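Skaduvside Official Box Set: Seasons One Through Four

Fostura Home Video
In stock, ships from our warehouse in February

If you've been with Skaduvside since the ferry episode, you already know why we've been looking forward to putting this page up. And if you haven't, well, welcome, pull up a chair, there are 79 episodes waiting for you and we're a little jealous that you get to see them for the first time.

The set gathers all four seasons of the family drama that kept so many households up past ten at night. You get Ye-rin Hong as Nurse Adela from her very first day at the clinic, Barnabás Gál as her stubborn father-in-law, and of course Inmaculada Sarmiento, who came in for what was meant to be three episodes and stayed until the end (thank goodness). The recast in season three is all here too. We know some of you still have feelings about it! Give Asanka Mollah's Dr. Piet a few episodes. By the wedding he had most of our office in tears.

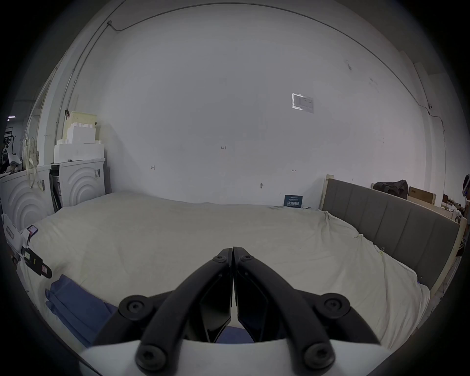
Duvet weather, and four seasons to get through.

What's in the box

16 discs in four slim cases, one per season
A 214-page episode guide with cast lists, air order and notes from the writers' room
The two holiday specials, including the long cut of "Snow on the Pier"
A fold-out family tree, which you will need by the middle of season two
Subtitles in English, Spanish and Korean

The episode guide deserves a word of its own. It was put together by Ah-rin Joo, who wrote for the show from the second season on, and she has been very generous with her old notebooks. There are scenes in there that were dropped the night before shooting, a whole subplot about the bakery lease, and her own account of how the clinic fire was written and rewritten. We meant to skim it for typos and ended up reading it cover to cover over two lunches. 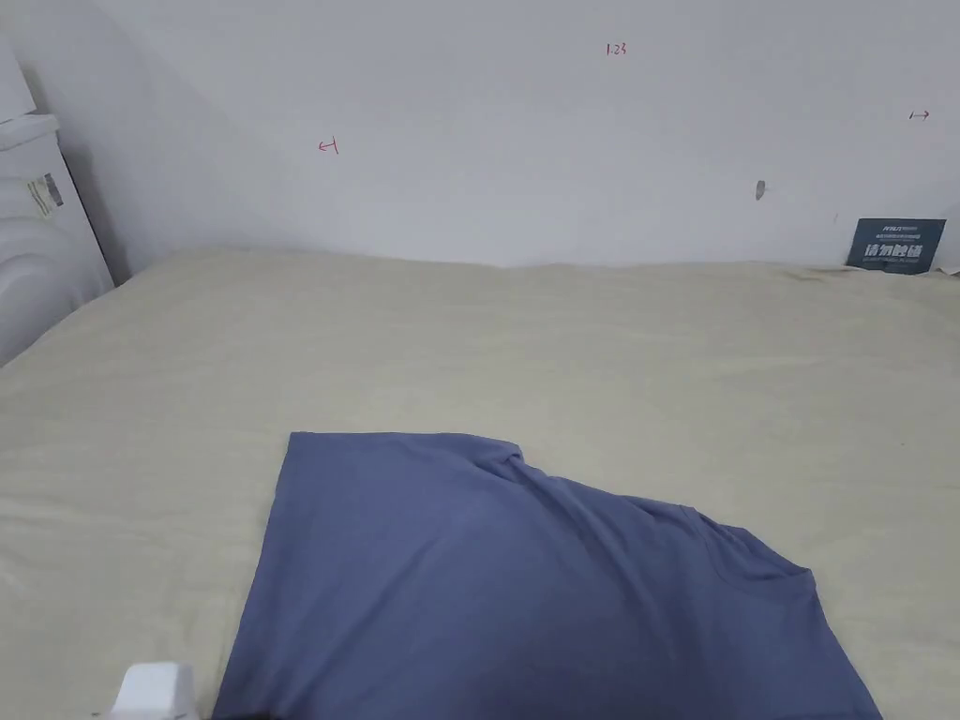 A soft old tee is all the dress code we ask for.

About the picture and sound

Seasons one and two were transferred again from the original tapes by the people at Seok, and they look a good deal cleaner than they did on broadcast. The night scenes at the harbor have come up especially well. Seasons three and four are presented as they aired. The sound is stereo throughout, and the theme song plays in full on every episode, because when we asked on our mailing list, that was the one thing everybody agreed on.

Discs are coded for the United States and Canada. A player from elsewhere may not read them, so please check before you order. 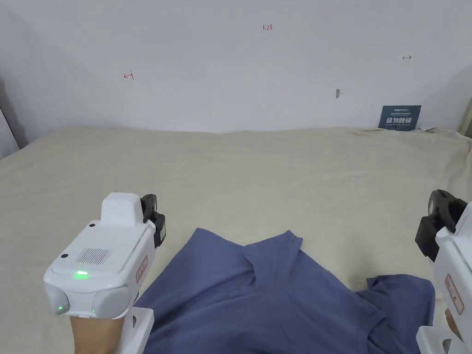
Laundry can wait until after the finale.

Ordering details

Item number: 388
Total running time: 520 minutes for season one; later seasons are listed on the back of each case
Packaging: rigid slipcase with a ribbon pull
Sold with: Wotska soundtrack download card, one per set

Sets can be returned within 30 days if the inner wrap is still sealed. If a disc arrives scratched, write to us with your order number and the disc number, and we'll mail a replacement for that disc alone so you can keep watching the rest.

Single seasons are sold separately while they last. Season two is running low.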